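Cuaderno de montaje. Documental Titis, agosto

09:40

Retomo el bloque tres (la gira en furgoneta) con el proyecto ya migrado. La base de tiempos queda en 25 fps para todo, incluidas las cintas de concierto digitalizadas por Stojanović, que llegaron entrelazadas y con el campo inferior primero. Desentrelazado con compensación de movimiento. En los planos con estrobo el algoritmo inventa bordes dobles; ahí uso interpolación simple y acepto la pérdida de resolución vertical.

Recuento del material al cerrar la ingesta: 536 clips, de los que 177 tienen sonido directo utilizable. El resto va mudo o con el limitador de cámara bombeando. He marcado en naranja los clips de ensayo en los que el bajo satura la entrada; no los descarto, porque la conversación entre temas se entiende.

Audio. La maqueta en casete de Titis corre rápida respecto a la edición en vinilo. Comparando el bombo de ambas, la desviación no es constante: la cara A empieza casi en tono y se va adelantando. Una corrección única de velocidad no sirve. He partido la pista en cuatro tramos y remuestreado cada uno por separado, con fundidos cortos sobre el plato. Queda un salto perceptible antes del segundo estribillo. Pendiente de que lo escuche Witold con los monitores de la sala, en auriculares apenas se nota.

Ruido de cinta: reducción leve en banda ancha y un filtro de campana en 3000 Hz, donde aparece un silbido fijo que no está en el vinilo. Probé más reducción y los platos se vuelven acuosos. Prefiero el soplido.

11:15

Revisión del montaje con Damian Witkowska. Acuerdos:

- La entrevista de Eltlow pasa al principio del bloque. La explicación del origen del primer single tiene que ir antes del viaje; ahora el espectador oye el tema dos veces sin saber qué es.
- Se elimina la voz en off sobre las imágenes de autopista. Sonido de motor y radio, nada más.
- El plano largo del área de servicio se queda entero. Damian quería cortarlo a la mitad. Lo vemos de nuevo con música y decidimos.
- Los rótulos de ciudad, sin año. El año solo al abrir cada bloque.

Discrepancia sin resolver: el orden de los dos conciertos del club Kurness. Por la ropa y el equipo de escenario parecen la misma noche, pero el código de tiempo de la segunda cinta arranca de cero y la etiqueta está borrada. El listado de temas del batería trae dos columnas y no indica fecha. Hasta tener confirmación, los monto como noches distintas y evito cualquier raccord directo entre ellos.
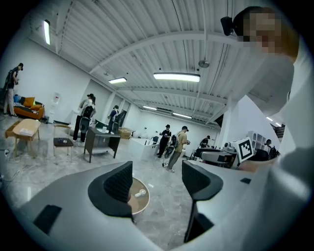 Mesita auxiliar redonda, tablero de madera clara.

13:50

Corrección de color, primera pasada del bloque tres. Las cintas viran a magenta en las sombras. Levanto ligeramente el verde en la parte baja y dejo los negros sin aplastar; si los cierro, desaparece el público. Las entrevistas nuevas necesitan lo contrario: bajar saturación para que no parezcan de otra película. No añado grano. Lo probamos en el bloque uno y en proyección se veía falso.

Entrevista de Eltlow, cámara B: deriva de sincronía respecto al grabador externo. Al inicio cuadra con la claqueta, al final la boca va retrasada. Ajusto en las pausas del entrevistado, donde el corte queda tapado por la cámara A. No toco la velocidad del audio.

16:20

Exportación de prueba fallida dos veces en el mismo punto. Culpable: un clip anidado con un efecto de estabilización sin analizar. Renderizado aparte y sustituido. La tercera exportación terminó sin errores. Copia en el servidor y en el disco de viaje, suma de verificación idéntica en ambos.

Visionado completo de la copia. El tramo de carretera funciona mejor sin la voz. La transición al primer concierto entra demasiado alta; bajar 4 dB el ambiente de sala y subirlo durante el primer compás. El subtítulo de la anécdota del peaje se solapa con el rótulo inferior. Moverlo arriba.

Pendiente

- Witold Zieliński: escucha del casete remuestreado y opinión sobre el salto.
- Preguntar a Stojanović si conserva la caja original de la segunda cinta de Kurness. Puede que la fecha esté en el lomo.
- Derechos del fragmento de radio que suena en la furgoneta. Si no llegan, sustituir por ruido de dial.
- Rehacer la lista de subtítulos después de mover la entrevista de Eltlow, los códigos actuales ya no valen.
- Vaciar la caché del bloque dos antes de empezar el cuatro.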